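Etanville Seed Swap list
Subject: Re: Old beans, and what to keep them in
From: Petro Melnychuk
Date: 2022-12-27

Hello all, and I hope everyone has got through the mince pies in one piece.

Replying to the bean question down the list, with apologies for the delay (we had a houseful, and the only quiet spot was the shed, which has no signal).

> Has anyone got any of the climbing bean Lilta left from the year of
> the wet summer? I found an envelope of mine behind the bread bin and
> I can't tell if they're worth sowing. They look all right but a bit
> wrinkly. Also I am fed up with envelopes. They split, the writing
> rubs off and the mice think I've laid on a buffet. What does
> everybody else use? I don't want to spend a fortune.
>
> And is it true you can freeze them? My sister-in-law says yes, my
> neighbour says it kills them stone dead.

Wrinkly doesn't worry me much. Lilta always dries down a bit puckered, even in a good year, and mine look like little walnuts by the end of November. What I'd look for is a tiny round hole, the sort a bean weevil leaves on its way out. If you find one, tip the lot onto a white plate and go through them under a good lamp. Any with holes go on the bonfire, never the compost heap! I lost a whole jar of Manurung that way, and it was my own fault for putting them away without looking.

As for whether they'll grow, do the kitchen roll test now while there's not much else going on. Take ten if you can spare them, lay them on a damp sheet, roll it up, pop it in a plastic bag and leave it on top of the fridge. Mine usually show a root inside a week, but old ones can sulk, so give them a fortnight before you give up. If half of them come up, just sow twice as thickly and don't fret.

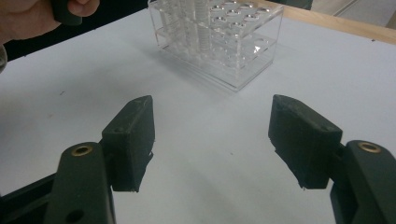
Now, containers. I've been through the whole lot over the years: envelopes, film pots (remember those?), jam jars, the little zip bags buttons come in, and an old fishing tackle box that I still rather love. Jam jars are hard to beat for beans and peas if you've got the shelf. They're free, the mice can't get in, and you can see straight away if something is going mouldy. Where they fall down is with small seed. A pinch of Plirketti tomato at the bottom of a marmalade jar looks ridiculous, and you'll knock it over. Ask me how I know.

For the small stuff I've gone over to screw-top plastic tubes, the sort with a lid that does up properly. I bought a bag of 50 and split it with my daughter, who uses hers for beads. Tomato, lettuce, chilli and all the brassicas go in nicely. Parsnip doesn't, it's too flat and flappy and it jams halfway, but then you shouldn't be keeping parsnip from one year to the next anyway. The rack matters more than you'd think. I tried standing tubes up in a mug for a whole winter and every time I wanted one I had to pull out the lot, whereas in a rack you can run your finger along and stop where you want. 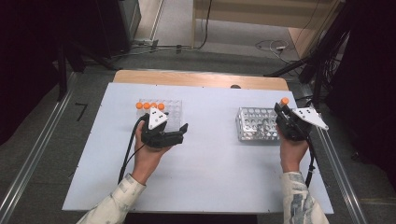 Clear tube rack with the orange caps along its back row.

Writing on the side of a tube is hopeless, by the way. It comes off on your thumb, even the so-called permanent pens. I put a slip of paper inside with the seed, pencil only, with the name and the year and where it grew. Then if I'm feeling organised I stick a number on the lid and put the same number in the notebook. I'm not always feeling organised. There's a tomato in my box known as 724 because I copied the number off a raffle ticket that happened to be lying there, and whatever its proper name was, the page got wet and that was that. It's a cracking tomato though, big and ribbed and a bit late, and several of you have been growing it under that name ever since. If anybody recognises it, do shout.

On freezing, your sister-in-law and your neighbour could both be right. It's the damp that does the harm. A bean that still has a lot of water in it will be wrecked by the freezer, but one that's properly dry will sit there for years quite happily. The way I check is to put one on the back step and hit it with a hammer. If it shatters, it's dry. If it squashes, or your nail leaves a dent, it needs longer. I dry mine on a tray in the back bedroom for a month with the door shut and the radiator off, then put them in a jar with a little bag of dry rice for another week. Take the rice out before you freeze anything.

And the bit I got wrong for years: when you take the jar out, leave it shut until the next day. Open it cold and all the moisture in the kitchen settles on your seed, and you've undone the lot. I now stick a strip of tape over the lid to stop myself peeking.

Having said all that, I only freeze the things I'd be really upset to lose. Everything else lives in the cupboard under the stairs, against the outside wall where it's coldest. Not the shed (up and down like a yo-yo in there), and please not the windowsill, however nice the jars look with the light coming through.

Oh, and back to the first question: yes, I've got Lilta! Not from the wet summer, mine are two years younger, but they came from the same row originally so they're as near as you'll get. I can spare 30 and still have plenty for my own poles. Send me your address off-list and I'll post them in something the mice can't chew. If you've any of the short-podded pea left I'd be glad of a few in return, but no hurry and no obligation.

One more thing while I'm here. For the February swap, could people please put the year on their packets this time? We had a whole shoebox of squash last time with nothing but "squash" written on it, and I grew 4 plants of what I was told was a small bush type. It went over the fence, through next door's greenhouse vent and halfway up their plum. They were very good about it. They got most of the squash.

I'll bring the damp kitchen roll results along too if I remember, there's some elderly Manurung from the back of the cupboard rolled up on the fridge as I type.

All the best for the new year,
Petro

P.S. Does anyone want a fishing tackle box? It smells faintly of fish.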